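4.2 Folding in narrow strips

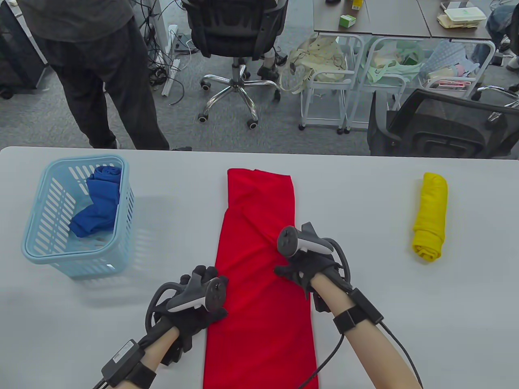 Figure 3. A red cloth folded lengthwise on a light gray table, with both hands resting on it. A light blue slotted basket on the left holds a rolled blue cloth.

The second part of the study dealt with how people fold flat cloth when there is no instruction beyond "make it fit on the shelf." We gathered folding sessions from 29 households in the Setberg and Driltham areas, 118 sessions in total. Each household used its own cloths and its own table, and the sessions were coded by two readers working separately with the scheme set out in Section 3. Where the readers disagreed, the session was looked at again and a single code was agreed on.

Two families of folds cover nearly all of what we saw. In the first, which we call the square method, the cloth is halved in one direction and then halved across, and this repeats until the piece is small enough to stack. In the second, the strip method, the cloth is folded lengthwise first, until it is a long narrow rectangle, and only then shortened from the ends. Figure 3 shows a cloth in the long, narrow form. The square method was used in 85 sessions. The strip method was less common, but it was spread across more households than we expected, and most people who used it once used it again.

The choice between the two seems to depend on the table as much as on the cloth. A strip needs length. On a short table the near end hangs over the edge, and several people stopped to pull the cloth back up before going on. On a longer table the whole strip could be laid out and pressed flat in one pass. People with short tables who preferred strips often turned the cloth and worked from left to right.

Creases were the main source of extra work. When the layers of a strip are not lined up, the top layer shifts and a diagonal crease tends to form near one end. The upper end of the cloth in Figure 3 has a crease of this kind, along with softer wrinkles. We coded two responses to such creases. Some people smoothed them out with the palm, working from the middle toward the edges, and carried on. Others opened the last fold and made it again. Smoothing was quicker, but it did not always remove the crease, and a strip with a crease left in it was usually thicker at one end once it had been shortened. That matters in a stack – a few uneven pieces are enough to make it lean.

We also coded what the two hands were doing during pressing. In the square method the hands mostly moved together, side by side, over a small area. In the strip method they were more often staggered, one nearer the body and one farther up the cloth. The staggered position appears to serve two purposes. It keeps a long piece from sliding, and it leaves one hand free to move while the other holds. It was seen with thin cloths and thick ones alike, so we do not think it is a matter of fabric weight alone.

The place where unfolded cloths were kept had an effect we had not planned for. Most people worked from a basket, and a basket standing on the table takes up room that could be used for folding. In the smaller kitchens the basket was moved to a chair or to the floor after the first few pieces. In the larger ones it stayed on the table, usually to one side. Cloths that had been rolled or bunched in the basket took longer to spread than those dropped in flat, and they were more likely to be shaken out before the first fold. Ondlow, the shelving supplier that lent us the storage units, had asked whether basket depth made a difference. Our sample does not let us answer that, as few of the households owned more than one basket.

Stack height was measured after each session. We set an upper limit of 300 millimeters, the clear space between two shelves in the lent units. Square-folded stacks reached the limit sooner because each piece is thicker, while strip-folded pieces could be laid flatter but took up more of the shelf from front to back. In some homes the strips were rolled at the end and stood upright, a variant that Ní Bhriain describes for hand towels and that we coded separately. The rolled pieces are left out of the height comparison and are taken up again in Section 4.4.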